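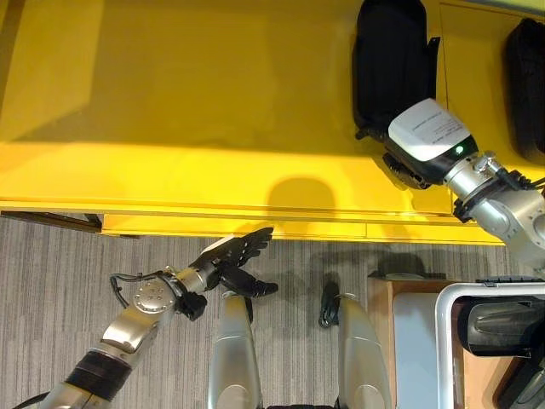
Flat roof and clerestory windows on a 1977 house: keep or change?

Posted by Itsuki Hirose, 22/04/2021

We bought a one-story house in Sonthorpe last October. It was built in 1977 and has a flat roof over most of it, with a raised middle section that has a row of narrow clerestory windows on both sides. The living room gets nearly all its daylight from them.

The roof membrane is near the end of its life. Two roofers have looked at it. One wants to replace it as it is. The other wants to frame a low gable over the whole house, which would cover the clerestory windows, and put in tube skylights to make up for the lost light. He says flat roofs always leak and we would be doing this again in 16 years.

I like the windows, but they are single glazed and the room is cold in winter. The ceiling follows the roof deck with exposed beams, so there is no attic to insulate. Is there a way to keep the shape of the house and still have it perform properly? And do I need an architect for this, or only a good roofer?

Nillotero

Keep it. The clerestory is the design. Put a gable on top and you have a dark house with beams in it. We had tube skylights in our last place and they were OK for a hallway, no more than that.

Skidberg

I worked on a lot of houses from this period, so here is the longer version.

With an exposed deck you insulate from above. The old roofing comes off, rigid insulation goes on the deck over an air barrier, and the new membrane goes on top of that. Use tapered boards so the water runs to the drains. Most flat roofs that leak have low spots, bad flashing or blocked drains, and all three can be fixed while the roof is open.

The catch is height. The new layers raise the roof surface, and the clerestory sills may be too low to allow for it. Measure from the present roof to the bottom of the window frames before anyone gives you a price. I like to see at least 9 inches left when the work is finished. If you don't have it, the sills have to come up and the windows get shorter. That changes the look from outside, so draw it first. You also have the roof edge to think about — a thin fascia suddenly doubled in depth is what spoils most of these jobs.
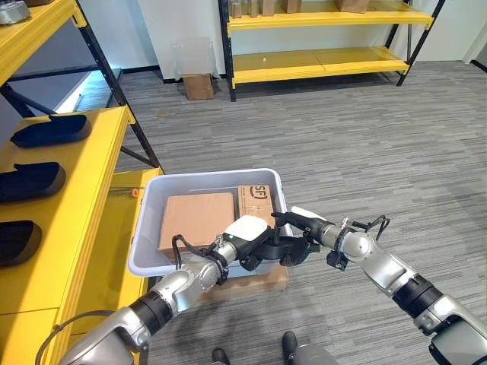

Original drawings would help you more than anything else at this stage. Ask the building department whether they still hold the permit set, and ask the previous owners too. They often turn up in a garage, in something like the gray plastic bin in the photo with the two cardboard boxes inside, so look through any storage that came with the house. You want the roof framing plan and a section through the raised part. The section tells you the beam sizes and what the window heads are fixed to.

As for the glazing, do it at the same time as the roof. The sill flashing has to be taken apart anyway, and paying for it twice makes no sense. Fixed double-glazed units in new frames are simple to order. If any of the existing ones open, keep a couple that do, for summer.

On the architect, I would say yes, at least for a few hours. The added weight of insulation is small, but snow will sit on the roof longer once less heat comes through the deck, and an engineer should check the beams for that.

Jasińska

Agree with most of the above. One thing to add: ask the gable roofer how he plans to vent the space he would be creating over your old roof. Ours had no answer. Also check with your town before you change the roofline — we had to apply for a separate review on ours, and the fee alone was $327.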